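4.3 Calibrar la percepción antes de entrenar nada

Esta sección corresponde a la versión 2 del módulo de percepción de Skandier. El folleto dice que la calibración es automática. Conviene leer «automática» como «semiautomática, con alguien mirando la pantalla».

1. Cierre cualquier sesión de Twal que siga abierta. Los dos programas se disputan el mismo puerto y el que pierde no avisa.

2. Abra el perfil de la estación y compruebe que figuran tres fuentes de vídeo: una de cabeza y una por pinza. Si solo aparecen dos, no siga; el asistente le dejará hacerlo y guardará un archivo inservible.

3. Fije la exposición a mano en las tres. El modo automático persigue los brillos de la mesa y cambia de criterio a mitad de episodio.

4. Grabe un episodio de prueba con un objeto pequeño y una caja transparente como destino. Coja el objeto con una pinza y mantenga la otra abierta. 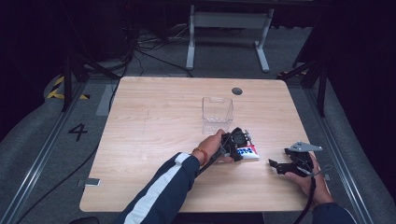
5. Ejecute el alineado temporal. El informe da un desfase por cámara, en milisegundos. Hasta 12 es aceptable; por encima, repita el paso 4 desde el principio.

Nota: el indicador verde «Sincronizado» solo significa que el proceso ha terminado. Abra el informe y lea los números.

6. Revise la máscara de la caja fotograma a fotograma. El segmentador de serie confunde con facilidad el plástico transparente con la superficie que tiene detrás. En nuestra prueba de Nirnley perdió el borde en 238 fotogramas de 423 y aun así declaró una confianza «alta».

PRECAUCIÓN: no suba el umbral de confianza para «limpiar» el resultado. Desaparecen los avisos y los errores se quedan donde estaban.

4.4 Apertura de la pinza y plano de la mesa

1. Lleve la pinza a la posición abierta, sin objeto, con los dedos sobre la madera.

2. Capture la referencia desde la cámara de la propia pinza. Tienen que verse ambos dedos y el hueco completo entre ellos.
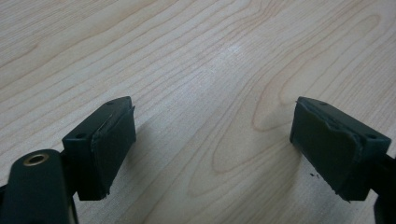 3. Pulse «Estimar plano». El estimador busca textura y se agarra a lo que encuentra, vetas incluidas. Repita la estimación con la pinza desplazada un palmo – si el plano se inclina entre una y otra, descarte las dos.

4. Vuelva a generar el contorno de los dedos cada vez que cambie las almohadillas o note desgaste en los bordes. El modelo de fábrica supone goma nueva y cantos rectos.

5. Excluya de la máscara de objetos las manchas diminutas. Con el filtro a cero, cualquier miga pasa a ser candidata a agarre y el planificador le calcula una trayectoria con toda seriedad.

6. Guarde el perfil con otro nombre. «Guardar» sobrescribe el anterior sin preguntar, al menos hasta la revisión de abril.

Nota: la opción «Corrección inteligente» viene activada. No hemos encontrado documentación sobre lo que corrige. Recomendamos desactivarla y comparar.

Comentarios (3)

banco_norte: El punto 6 de la 4.3 me ha ahorrado una tarde. Yo también tenía confianza «alta» en todo y media caja sin máscara.

pinza_izq: ¿Lo de desactivar la corrección vale también para el control? A mí me deja la apertura con saltos.

rmt: Para el control no la he tocado. En percepción sí, y no he notado ninguna diferencia, ni para bien ni para mal.

Documentación técnica, Mitville – Actualizado el 08/11/2019 – Contacto – Volver arriba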